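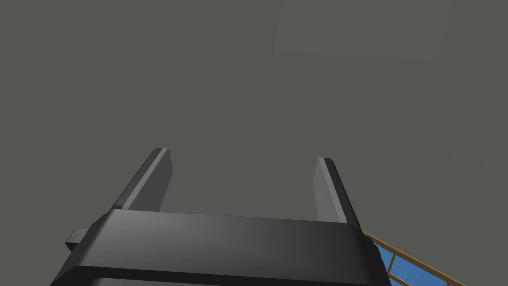
Octubre, por la tarde. Sigo comparando pinzas en el simulador. Hoy tocaba la paralela de dedos planos contra la Dikiveck de 3 dedos. 48 intentos con cada una, mismo controlador, misma velocidad.

La paralela falló 6 veces, casi siempre al cerrar con la muñeca girada. La Dikiveck falló más, pero Yu-ting dice que le puse demasiada fuerza y puede que tenga razón. Mañana repito con el límite bajado.

La cámara de muñeca me preocupa más. Con el brazo vuelto hacia arriba no da casi más que gris, los dos dedos abiertos y un trozo de algo azul y color madera en la esquina, y el estimador de pose se pierde. Shewit propone añadir una cámara fija en la base. Lo apunto para la reunión con Iltier.

Cené tarde. Dejé corriendo una tanda de 100 para la noche.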